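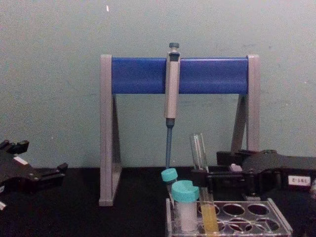

A single-channel pipette on its stand, with a rack of capped and open tubes and two robot grippers.

Bench automation at Sarkside

Last revised 2019-03-26 by the entries desk

Bench automation at Sarkside refers to the transfer of tube handling from technicians to two-armed robot cells at the Sarkside testing laboratory in Fodanthorpe. The laboratory handles water and soil extracts for farms and small utilities. The cells were supplied by Ditska and are run with scheduling software called Dhanial. Manual and automated benches operate side by side in the same room.

Background

Until the first cell was installed, all sample tubes at Sarkside were racked, uncapped, filled and recapped by hand. A technician on the preparation bench could handle about 1000 tubes in a normal working week. Repeated thumb movement on the pipette plunger and repeated twisting of screw caps were the two most common complaints in the laboratory's own health records. Staff rotated off the preparation bench every 4 days.

Equipment

A cell consists of two arms with interchangeable grippers, a flat work surface, tube racks and a pipette stand. The hand pipettes are ordinary bench models of the kind used before the change. Ditska also offers a fixed dispensing head, but Sarkside declined it so that any cell could be taken over by a person during a fault. Racks are shared between manual and automated benches for the same reason.

Gripper fingers are changed according to tube diameter. Narrow tubes need a lower closing force than the large screw-cap type, and the force table is kept in Dhanial. An entry in the table can be changed only by a technician who has passed the cell operator course.

Division of work

The cells take racking, moving and presenting of tubes. Technicians keep the following tasks: receiving and labeling, judging whether an extract is fit to test, handling leaking or cracked tubes, and signing results. Calibration of pipettes remains manual and is done by weighing.

In the first full January of operation the cells handled 2475 tubes. Stoppages were mostly caused by caps seated at an angle, and the receiving bench now checks cap seating before tubes are released to a cell.

Effects on staff

No posts were removed when the cells were introduced. Two preparation posts were regraded as cell operator posts, with higher pay and a change in hours. Operators start earlier than the rest of the shift to load racks and run the finger alignment routine. The 4-day rotation was dropped for operators and kept for manual benches.

Training takes 7 working days and covers safe entry to the cell, recovery after a stop, and reading the Dhanial log. Technicians who had worked only on the preparation bench reported that new hires now learn hand pipetting later and get less practice at it. Each trainee is therefore assigned a block of manual preparation before starting the operator course.

Noise is low. The main change in the room is the pace of work: racks come out at set intervals, and breaks at the signing desk are arranged to match. Some staff asked for a hold function that would let finished racks wait, and it was added in a later Dhanial release.

See also: Laboratory automation; Liquid handling; Repetitive strain injury

Comments

benchrat: Does the force table cover glass as well as plastic? The article only talks about diameter.

k_ostrow: Glass has separate rows in ours. Same software, different lab.

tubeline: The part about trainees matches what we see. They can clear a fault fine but are slow with a pipette in their hand.

Contact the editors | Copyright Fodanthorpe Reference Pages | Back to top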